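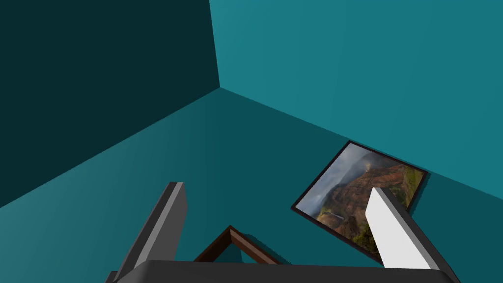 **Parallel gripper in sim closes short on thin frames, wrist cam view, Helta arm**

*Board: Simulation and Cell Setup*

---

**offset_wren** wrote on September 30, 2023:

Setup first. Helta arm, two-finger parallel gripper with flat plate fingers, camera on the wrist looking down past the fingers. The cell is modeled in Clusitness. Two walls, a floor, and two picture frames as the only objects. One has a thin black border and a mountain landscape in it, the other is brown wood. Both are meant to be picked by the edge.

Symptom: commanded close on the thin black border stops before the pads touch. Joint position error settles at a nonzero value and stays there. The wooden frame grips normally with the same command. Fingers are the same part mirrored, with different materials assigned so I can tell left from right in the wrist view (charcoal left, white right).

Things I have already checked:

- Finger joint limits match the drawing.
- Both fingers mimic the same driver joint, ratio 1 and -1.
- Friction set the same on both pads.
- Reset to home between attempts.

Log from the last attempt stops moving at step 2538 and the grasp times out at step 2546. Config is the stock gripper file from the Nava package with the finger meshes swapped.

---

**kelp_and_shims** wrote:

You swapped the meshes. Did you swap the collision geometry too, or only the visual? The Nava file keeps them in separate blocks and it is easy to edit one.

---

**offset_wren** wrote:

Visual and collision both point at the new plate. I checked the paths before posting.

---

**kelp_and_shims** wrote:

Paths, fine. Check the scale line in each block as well. Then turn on the collision overlay and look at the fingers side-on. If the hull sits proud of the plate you will see it right away.

---

**torque_ledger** wrote:

I would not start with the fingers. The wooden frame grips. If the hulls were fat, both objects would show the gap.

My guess is the object. A thin flat frame lying on the floor is in contact with the floor over its whole back face. If the contact margin on the frame is bigger than the frame is thick, the solver is pushing on everything near it, including your pads. Post the margin for the black one.

---

**kelp_and_shims** wrote:

Disagree. A fat hull on a thicker object can still look like a normal grip at a glance. You get contact, the object lifts, and nobody measures the pad gap. It only becomes a visible problem when the part is thin.

---

**offset_wren** wrote:

Overlay result. The hulls follow the plates closely on the broad faces. At the tip, the collision hull on the right finger extends past the squared end. Left finger does not do this. Screenshot tool is not cooperating so you will have to take my word.

Contact margin on the black frame is the project default. I have not touched it.

---

**torque_ledger** wrote:

Right finger only? Then you have two problems. Mirror the left hull and delete the right one. The exporter bakes the transform into one and leaves it as a node offset on the other.

After that, still drop the margin. The default is meant for boxes and bins.

---

**dull_reamer** wrote:

Before anyone edits margins, what is the approach angle? In the wrist view posted up top, both frames are rotated against the room and the fingers come in tilted. If the closing axis is not square to the border you are clamping across a diagonal and the effective width goes up. The right finger also overlaps the landscape in that view. I can't tell from one view whether the tip is above the picture or in it.

---

**offset_wren** wrote:

Above it at that point. That pose is a pre-grasp, no contact reported in the log.

Closing axis is taken from the object yaw, so it should be square. I will print it.

---

**dull_reamer** wrote:

Print it in the tool frame, not world. We had a cell (real one, a Fluvora carton line) where the yaw was correct in world and the tool frame had been re-taught after a crash. Every pick was off by the same amount. It ran like that for two shifts because cartons are forgiving.

---

**kelp_and_shims** wrote:

This is sim. No one re-taught anything.

---

**dull_reamer** wrote:

Someone swapped finger meshes in a stock file. Same class of change. The tool center point in the Nava file is computed for the stock fingers. If the plates are longer, the TCP is in the wrong place.

---

**offset_wren** wrote:

Plates are longer than stock by 16 mm. TCP was not updated. I had assumed the package read it from the mesh.

---

**torque_ledger** wrote:

It does not. It is a hard-coded value near the bottom of the gripper file, after the mimic joints.

With a TCP short by 16 mm your tips go that much lower than planned. On the wooden frame, depending on where you grab it, you may get away with it. On the thin one the tips bottom out on the floor before the close finishes, and floor friction holds the joint. That would give you exactly the stuck position error.

---

**kelp_and_shims** wrote:

It would also show as a floor contact pair in the log. Is there one?

---

**offset_wren** wrote:

Floor contacts are filtered out of my log. I had turned them off to cut down on noise from the two frames resting there. Turning them back on.

---

**offset_wren** wrote:

Results, changing one item at a time, 20 attempts each on the black frame:

| Change | Grasps completed | Note |
|---|---|---|
| None (baseline) | 0 | Floor contact on both tips |
| TCP corrected | 16 | Floor contact gone on left, intermittent on right |
| TCP + right hull mirrored from left | 20 | No floor contact |

Contact margin left at default throughout. Closing axis in the tool frame was square to the border in every run.

---

**torque_ledger** wrote:

I would still reduce the margin. Completing the close is one test. Check whether the frame creeps in the pads during the lift.

---

**kelp_and_shims** wrote:

Leave it alone until there is a measured reason. Every project I have inherited has a margin someone reduced on a hunch, and then the solver jitters on something unrelated.

---

**torque_ledger** wrote:

Jitter comes from the timestep, and you fix it there. We have had this argument in the other thread.

---

**offset_wren** wrote:

I will log pad slip over a full lift and hold before changing anything else. For anyone using the same package with custom fingers, the order I would now follow:

1. Replace visual and collision meshes, same scale in both blocks.
2. Edit the TCP value by hand.
3. Build one hull and mirror it. Do not export the two fingers separately.
4. Run one close in free space and read the pad gap at zero.
5. Keep floor contacts in the log until the first clean pick.

---

**dull_reamer** wrote:

Add a 6. Put the finger length in the file name. The stock file and your edited one are otherwise going to look identical in the folder.

---

**offset_wren** wrote:

Renamed. Slip numbers to follow in this thread once the lift runs are through.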